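Drillstead House Textile Gallery
Linens and Bedding: Folding, Airing and Storage

The Drillstead House collection of household textiles comprises 837 catalogued pieces, most of them given by families in Drillstead and the neighboring village of Clemlow. The greater part is ordinary bedding: sheets, pillowcases, quilts, blankets and covers that were in daily use until they came to the house. A smaller part consists of printed cotton goods, including tote bags, tea towels and cushion covers.

This page accompanies the display in the Upper Bedroom, which opened to the public on May 25, 2018. The display concerns the handling of soft goods in the home, in particular the folding of printed and plain fabric on a made bed. It was prepared by Naomi Masanja, Keeper of Textiles, with the assistance of Erhan Soylu.

Visitors are reminded that the bed in the Upper Bedroom is dressed with handling pieces, which may be touched. Items on the open shelves and in the linen press may not.

The Upper Bedroom

The room measures 12 feet on its shorter side and faces north. The blinds are lowered in the afternoon to limit fading. Quilted covers on the bed are changed every February, when the room is closed for cleaning.

The Linen Press

The press was purchased from the Valentini estate and holds 114 folded pieces on sliding trays. Sheets are stored with the fold toward the front. Each fold is padded with a roll of unbleached tissue, and the position of the folds is altered once a year so that no single line carries the strain.

Printed Fabrics

Printed pieces are folded with the printed face outward wherever the size of the tray allows. Where two printed faces must meet, a sheet of tissue is placed between them. Lettering applied by hand is checked for cracking before the piece is returned to its tray.

Colored Fabrics

Dark reds, maroons and browns are kept apart from pale goods in storage. They may be laid beside pale goods on the bed for short periods of sorting. The Wenditano bequest, which contains many strongly dyed cloths, occupies a separate cabinet on the landing and may be viewed by appointment with Lucian Ursu.

Folding on the Bed

A made bed offers a broad, padded surface and is suited to pieces too long for the sorting table. The cover should be smoothed first. Long items are laid out on the diagonal when the width of the bed does not allow otherwise, and are taken up from both ends. Thick folds are left rounded and are not pressed flat by hand.

Handling sessions are held in the Upper Bedroom for groups of no more than 12 persons. Sessions last 2 hours and are led by Ozan Çetinkaya. Groups wishing to attend should write to the house in advance, stating the age of the participants and any requirements for access. Bags and coats are to be left in the cloakroom on the ground floor.

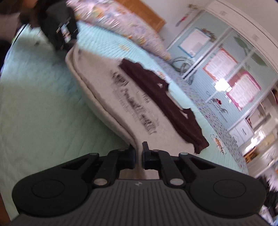
Requests to reproduce photographs from this gallery should be addressed to Ataberk Polat at the Drillstead House office. Please give the title of the section in which the photograph appears and the purpose for which it is required.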